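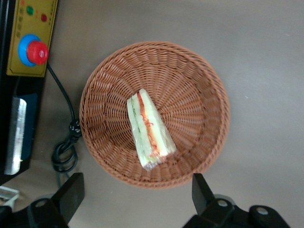
Who should be allowed to press the emergency stop during a trial? Anyone in the room, at any moment, without asking first and without having to explain it afterwards.

4.2 Stop buttons, cables and the two-person rule

I'd assumed we all agreed on that before I started writing the lab rules with Nouhaila Ouazzani. We didn't. When we asked people at Cesteck and Yau how they handled stops, quite a few said they'd wait for whoever was running the arm to make the call. I understand why (a stopped run is a spoiled run, and you feel a bit daft if it was nothing) but it's a bad habit, and it's the first one our rules go after.

Figure 3 shows the work area for the food handling task: the basket with a wrapped sandwich in it, the two gripper fingers, and the stop button on its panel at the side of the table. A sandwich is a kind object to practise on. It squashes, the film crinkles, and you can see straight away if somebody has set the grip force too high. We ask for soft items like this before anyone moves on to tins or glass.

The rules we ended up with are short. Two people are present for every powered run, and one of them does nothing but watch. The watcher stands within reach of a stop button – within reach means arm out, feet still, and Pak-hei Hsiao made us all try it. The stop gets tested at the start of each session, and again after 30 minutes if the task has changed. Spare cable is kept out of the path the arm will take, and if it can't be, it gets taped down or the run waits. Hands stay off the table while the arm is powered, even to straighten a basket that has slid a bit. That last one gets broken more than all the others put together, mostly by me.

We argued for ages over restarts. Hok-lam Hsu wanted a written note after every stop, and I thought that would put people off stopping at all. What we settled on is a tick on the session sheet, with a note only if something touched something it shouldn't have. The Prulance group have used the same sheet since March and they've asked for a bigger box to tick, so I suppose it's being filled in!

I should say where the rules are thin. They cover slow arms on a bench and I wouldn't stretch them to anything that moves on wheels. They also say very little about people who are new to the room, and Brada's draft is better than ours there, so we point readers to it in Section 5.

Shared 30 times
3 comments

Habibur Kumarasinghe
Glad to see the arm-out test in print. We tried it on our bench and ended up moving the button.

Wekesa Mwakyusa
Does the watcher swap over part way through? I go glassy-eyed long before a session ends.

Nouhaila Ouazzani
Wekesa – they swap at the 30 minute stop test. It's on the session sheet but it should be in the text as well, I'll add it.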